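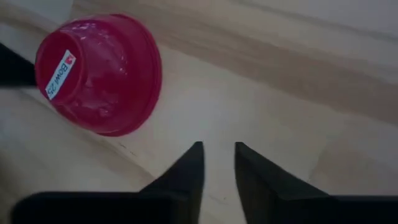 *Bowl 25, upside down, with the gripper just short of it.*

My sister-in-law asked me in December when she could buy a robot to empty her dishwasher. I told her I would get back to her. It is now August 30, 2021, and my answer is that she should keep emptying it herself, and that I have stopped thinking the question is silly.

I spent 3 years buying equipment for Kohlhase, which makes food trays and lids, so I came to this from the shop floor. On a floor, a robot gets what it wants. The part arrives the same way up every time, at the same height, under the same lights. If it doesn't, someone like Zachary Bélanger, who ran our packing line, walks over and turns it around. We had a machine from Zolaven that packed lids all day and made very few mistakes. Give it one lid upside down and it stopped and waited for Zachary.

A kitchen has no Zachary, or you are him. Bowls come out of the rack in any order and facing any direction. A plastic one lying face down gives a gripper a smooth slope to hold, and the rim, the easy place to grab, is down against the table. A shiny surface throws the light back and can confuse a camera that did fine with cardboard. A four-year-old deals with all of this while talking about something else.
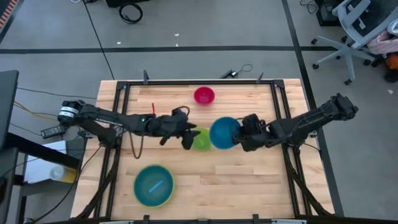 Putting bowls away takes two hands more often than people think. One hand tips, the other catches. You pull out the spoon somebody left in the big one. You notice that the small one has to go in last, and if you have already put it in the wrong place you lift it out again and don't count that as a failure. For a machine each of those is a separate thing to get wrong, and two arms working close together also have to stay out of each other's way.

Solange Cormier, who used to fix the line at Kohlhase and now does the same at Stulmont, thinks I am too gloomy. Her point is that the arms were never the trouble. Arms have been good enough for years. What has changed is that people now show a machine a chore many times over and let it work out the motion, where we used to write down every position by hand. She says a robot trained that way can meet a bowl in a new spot and still have a go at it. I grant her that. Our old Zolaven would not have had a go at anything.

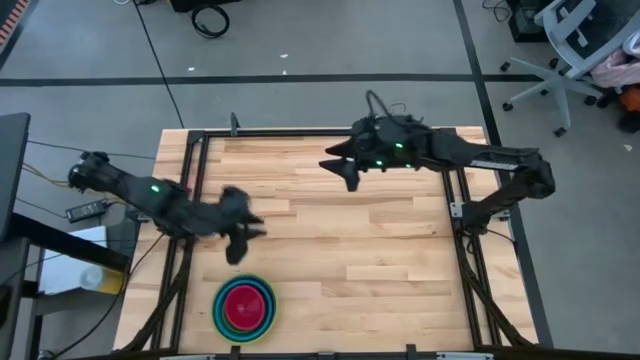 Where we part is on what counts as done. A stack of bowls on a clear table is a real result and I don't want to sneer at it. But the chore in my sister-in-law's house starts with a wet rack and ends in a cupboard with a door that sticks, and there is a dog. If a machine gets the stack right most of the time, she still has to stand there for the rest. Standing there is most of the work.

The salesman from Surkard told me last year that homes would come first because the market is bigger. I think he has it backward. Shops will get these machines first, for the dull jobs that are a little too messy for the old kind — sorting returned trays, nesting containers, loading a washer. A shop can put up with a slow robot if it runs through the night. It can also afford a person to come by and help it out, and it already has one on the payroll.

So I told her to wait, and to buy bowls that all match.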